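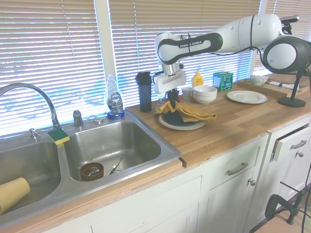

There is a stretch of every August when my kitchen in Flillham never quite gets clean. Tomatoes come in from the garden, people wander through for sandwiches, and by evening the butcher block has collected plates and bowls and whatever condiment came out at lunch. For years I met all this with paper towels, and I'm a little ashamed of how many. Then my sister-in-law dragged me to the linen sale at Grornstead, where I came home with a stack of terry towels in every shade of yellow you can imagine, and I have been a cloth person ever since!

A good kitchen towel is a modest thing, but it does need some body to it. I like a dense, loopy pile, the kind that feels nubby under your fingers, with a proper hem along the side and maybe a flat woven stripe to dress it up a bit. Mustard is my favorite color (it forgives a great deal, including mustard). I fold mine over once and leave it by the sink, where anyone with a dripping bowl can find it, and when the edges start to go fuzzy I just let them. 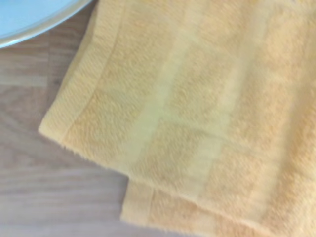

One reader in Stamard wrote to tell me I was much too easy on old towels, and that hers are cut up for rags the minute a thread comes loose, with a fresh set of 42 waiting in the closet. Well, I admire the closet. I still can't do it. The softest towel I own is also the shabbiest, and it dries a glass better than anything I bought this year. Wash them warm, skip the fabric softener, and hang them somewhere with a bit of sun if you have it.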